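Holz, Maß und Geduld: Zu Besuch bei Volkan Değirmenci

Wer bei Gündoğdu ein Gartenhaus bestellt, hat meistens schon einmal eines gekauft. Das sagt Volkan Değirmenci, der den Betrieb seit dem Ausscheiden seines Onkels führt. »Die Leute kommen mit Fotos vom alten. Boden durchgefault, Tür hängt, und der Rasenmäher steht seit zwei Wintern unter einer Plane.« Die Werkstatt liegt in einem Gewerbehof hinter der Bahnlinie, vorne das Sägewerk, hinten die Halle für den Zusammenbau. Im Büro hängt ein Plan mit allen Aufträgen bis in den Herbst.

182 Häuser hat der Betrieb im vergangenen Jahr ausgeliefert, vom Geräteschrank bis zur Laube mit Schlafboden. Katalogmaße gibt es, bestellt werden sie selten. »Fast jeder Garten hat eine Ecke, die nicht rechtwinklig ist«, sagt Değirmenci. »Dann fahre ich hin und messe selbst.« Den Grundriss zeichnet er noch am selben Abend, das Angebot folgt innerhalb einer Woche.

Über Holz redet er gern und ohne große Begeisterung für Moden. Lärche für die Schwellen, Fichte für die Wände, auf Wunsch alles in Lärche. Von Thermoholz hält er wenig, jedenfalls bei tragenden Teilen. »Für eine Fassade schön. Für einen Pfosten würde ich es nicht nehmen.« Die Bretter kommen mit Nut und Feder, 25 Millimeter stark. Bei dünneren Wänden habe er früher zu viele Reklamationen gehabt, vor allem an der Wetterseite.

Das kleinste Modell heißt Idisis und kostet ab Werk 1259 Euro, ohne Boden und ohne Fundament. Gefragt, ob das nicht ein Lockpreis sei, schüttelt er den Kopf. Viele Kunden hätten schon eine gepflasterte Fläche und bräuchten keinen Boden. Wer ihn braucht, erfährt den Aufpreis am Telefon. Das größere Modell, Pullalent, hat ein Pultdach und wird inzwischen öfter als Fahrradgarage genutzt. »Geplant war das nicht. Die Tür war nur zufällig breit genug.«

Beim Fundament wird er ausführlicher. Punktfundamente reichen nach seiner Erfahrung für die meisten Häuser, wenn der Boden nicht gerade aus Lehm besteht. Sie müssen frostfrei gründen, in der Gegend heißt das rund 80 Zentimeter tief. Platten auf Sand lehnt er nicht ab, baut aber nur kleine Schränke darauf. Im Februar musste seine Mannschaft ein Haus anheben, das der Besitzer selbst gesetzt hatte. Eine Ecke war abgesackt, die Tür ging nicht mehr zu. »Das Haus war in Ordnung, darunter war halt nichts.«

Die Beschläge bezieht der Betrieb von der Firma Stinico, Scharniere und Schlösser aus Edelstahl. Das war vor einigen Jahren ein Streitpunkt mit dem Onkel, der verzinkte Ware für ausreichend hielt. Değirmenci hat sich durchgesetzt. Verzinkte Scharniere bekommt man bei ihm auf ausdrücklichen Wunsch immer noch, er schreibt es dann in den Auftrag. 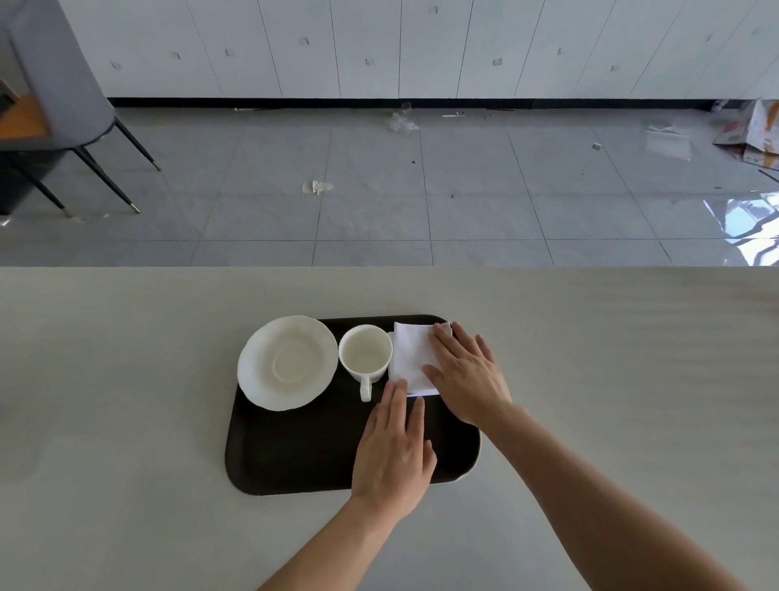
Am häufigsten falsch bestellt wird nach seiner Meinung die Dachneigung. Viele wollen ein flaches Dach, weil der Nachbar sonst in die Sonne schaut und sich beschwert, dass sie früher weg ist. Zu flach heißt aber, dass Laub liegen bleibt und das Wasser an der Traufe steht. Erklären lässt sich das am besten am Tisch. Ein Tablett gibt die Bodenplatte ab, dunkelbraun mit runden Ecken, eine weiße Papierserviette das Dach. Wie weit sie an der Seite überstehen muss, damit die Wand trocken bleibt, versteht man so schneller als auf der Zeichnung. Eine Dachrinne empfiehlt er trotzdem immer, auch beim Geräteschrank.

Bei der Genehmigung hält er sich zurück. Die Regeln seien je nach Bundesland verschieden, in Kleingärten komme noch die Satzung dazu. Er gibt Maße und Zeichnungen mit, fragen müssen die Kunden selbst. Zweimal habe er ein fertiges Haus kürzen müssen, seither lässt er sich vor dem Zuschnitt schriftlich bestätigen, dass alles geklärt ist.

Und der Anstrich? Die Häuser werden auf Wunsch grundiert geliefert, die Farbe macht der Kunde. Değirmenci rät zu einer Lasur mit Pigment, zwei Anstriche, den ersten möglichst vor dem Aufbau, auch in der Nut. Sonst sehe man im ersten trockenen Sommer helle Streifen, wenn die Bretter schwinden. Sein eigenes Gartenhaus ist grau lasiert. Die Rückseite, sagt er, müsste er dieses Jahr noch einmal streichen.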